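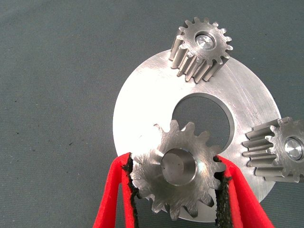 Carrier plate and planet gears on the bench cloth.

Planetary Gear Sets: Frequently Asked Questions
Maintained by Magdalini Andreadis, Serivwood technical desk. Last revised 09/12/2001.

Which parts are covered by this page?
The flat carrier plate, its three pins and the three planet gears of the Medska set. The sun gear and ring gear have their own page.

What should I work on?
A plain cloth over a flat table. Cloth keeps the machined faces from picking up new scratches. Shake it out first, as lint carries into the bores.

Are the fine lines on the gear faces a defect?
No. They are tool marks left from machining. Reject a gear only if you can catch a fingernail on a raised edge at the tooth tip or around the bore.

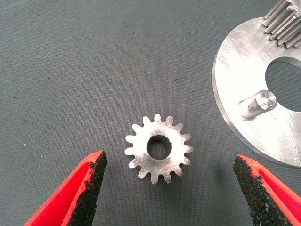

Marks on the tooth flanks are another matter. Inspect every flank under a strong side light and return any gear with a chipped or rolled tooth.

In what order do the parts go together?
Lay the plate down with the pins up. Oil one pin, lower a gear onto it square to the plate, and turn the gear a full revolution before starting the next. Do not tap a gear down. If it binds, lift it off and wipe both surfaces.
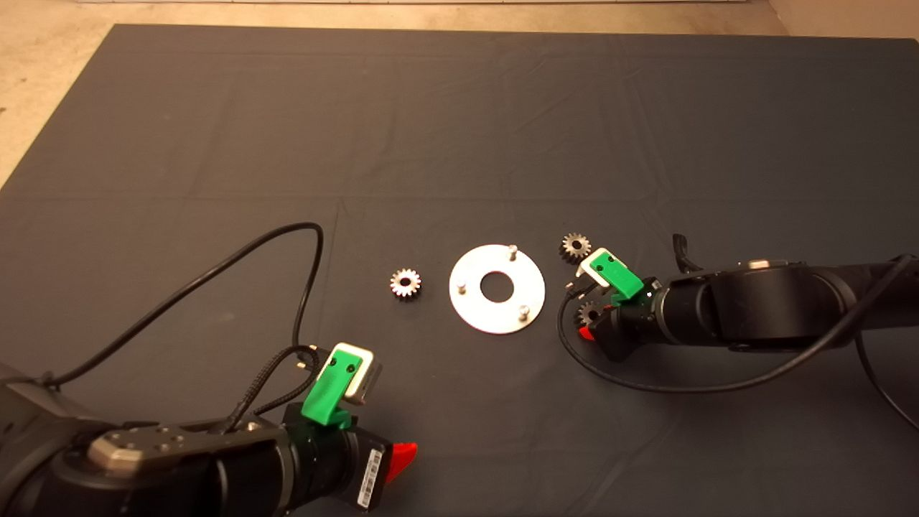

The three gears in a set are interchangeable when new. After running in, mark each gear and its pin so they go back together.

How often should the set be inspected?
Every 750 hours in normal service. Units on the Liapis drive, which reverses under load, are inspected at 211 hours the first time and every 750 after that.

Can I replace a single gear?
Yes, up to 1,000 hours. Past that, replace all three.

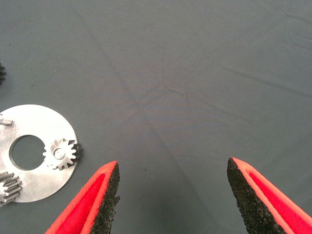
Ordering and returns
Gears are sold singly or in threes under Flarnedard list 19. Send returns to Lambros Mavromatis with the hours run written on the tag.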